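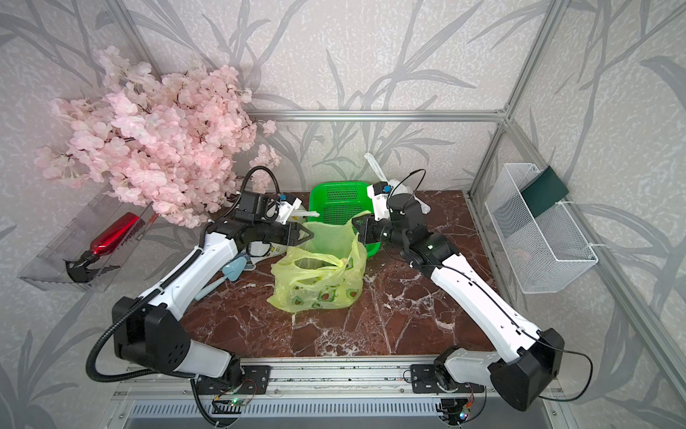

*A pale green translucent bag over a brown marble-patterned tabletop.*

**Soft plastics drop-off to open at 12 Coltier stores in September**

Grocery chain Coltier will take back household soft plastics at 12 stores in the Grostum area from September. The program follows a trial at the Nijs store, where shoppers returned 1,242 kilograms of bags and wrappers.

Material will be baled at the Pustitz depot and sent on for reprocessing into garden edging and bollards. Coltier expects to handle about 2,000 kilograms a month once all the stores are open.

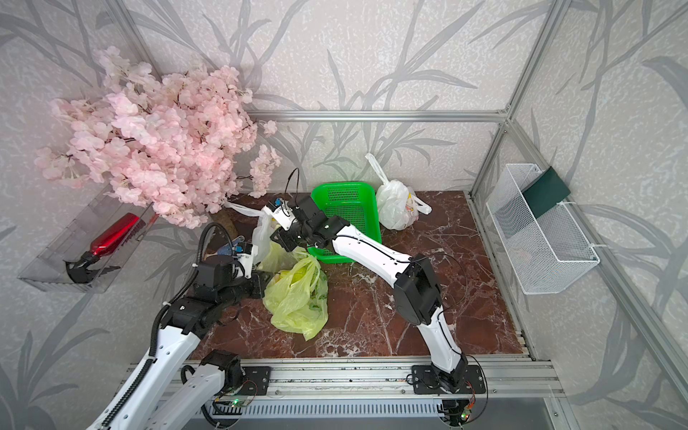

*Pink artificial blossom and grey leaf-print wallpaper.*

"People were already keeping their bags in a drawer at home," said Jasper Van Loon, operations manager at Coltier. "They asked us for somewhere to bring them, and the Nijs trial showed we could run it without getting in the way of the checkouts."

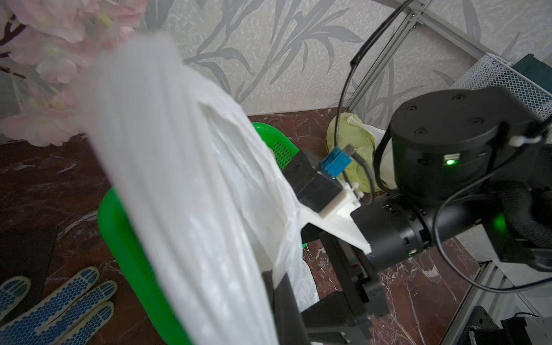
Bins will stand inside the main entrance and be emptied each evening. Labels on each bin list what can go in, including bread bags, produce bags and cereal liners. Translucent white plastic bags like this one are welcome, crumpled or flat. Food scraps and receipts should be taken out first – they spoil a whole bale.

Staff have been trained to check the bins, and 400 households near the Nijs store will receive a printed guide by mail. 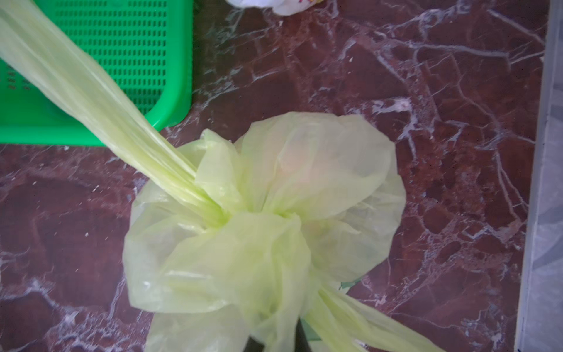 **Do bags have to be sorted by colour?**

All colours can go in the same bin. Sorting is done at the depot.

**Media contact:** Bart Visser, Coltier, Grostum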